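Home » Gallery » Workshop tables

Workshop tables, before and after the work

Welcome to the gallery of the Skyrme workshop. We are a small group who share one room and several work surfaces, and on this page we collect pictures of the tables and what stands on them. Members have asked many times how the others arrange their place, so I hope it is useful for someone. The page was started by Tharun Devadiga in May and I look after it now.

Please be patient if your table is not in the gallery yet. We add the pictures slowly, and the larger ones need some time to load on an old phone.

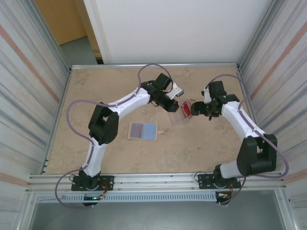

TABLETOPS AND SURFACES

The marble-patterned top in beige. I like this colour very much, it is calm for the eyes and white parts stand out well on it. The aluminium rail at the front is where the mounting plates are bolted, so the middle of the table is left for the work.

Purple cable, in big loops. Some members prefer to tie everything tight, but I am on the side of the loose loops – a cable should have some room to move. Orange and red wires are kept together in a bundle near the small electronics board.

If you would like a similar top for your own place, Ynyr Parry has a list of offcuts in the store room. The smallest pieces cost 15 dollars and the money goes to the fund for new lamps. Please measure your frame first, and then measure it one more time – we cannot take back a piece after it is cut.

More pictures can be sent to the gallery box at the front desk, on a card or a stick, with your name and the number of your table. Please do not send more than 7 at one time.

Page last changed: 20 February 2020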